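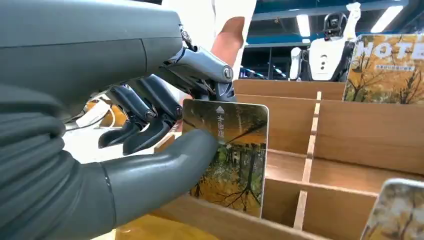 Got to the Wokov open day late on Saturday, parking was a mess, so I missed the welcome talk and went straight up to the collection floor. Notes typed on the train, sorry for the state of them.

First stop was card sorting. Photo cards with rounded corners, autumn trees on the ones I saw, and a wooden tray with compartments. The hand pinches a card between thumb and finger and the whole go gets saved as one example — video from the wrist, joint positions, the lot. Then again. And again. Arlindo Pimentel was showing people round this part. He says cards are a horrible thing to learn on. Thin edges, shiny faces, and a thumb that covers the bit you most want the camera to see.

I asked how many examples a new task needs before the first training run. He wouldn't give one number. For the tray they do up to 18 an hour per station, and then somebody goes through and labels the bad ones. They keep the bad ones! Fumbles, double picks, cards in the wrong slot. Brandão (the software side, downstairs) wants them in a seperate set so the model can be tested on them later.

Shifts are two hours, then you swap. Sensible, my arms hurt just thinking about it.

Bulon had the next room. Cloth folding, long queue, gave up after four people ahead of me turned out to be one slow family. Will try again in June if they run it again.

Braner talk at 3, on lighting. Better than it sounds. Their point — if every example is recorded under the same lamps the system learns the lamps. So they move things, dim things, turn the tray a bit between takes. Somebody asked about reflections on glossy cards and the answer was basically "record more of them". Slides supposed to go up, no link yet.

Coffee fine, sandwiches gone by the time i got there. Lifts slow, take the stairs. If you go, do the collection floor first and ask to see a playback, they'll put one up if it's quiet. Bring a jumper, the room is kept cold.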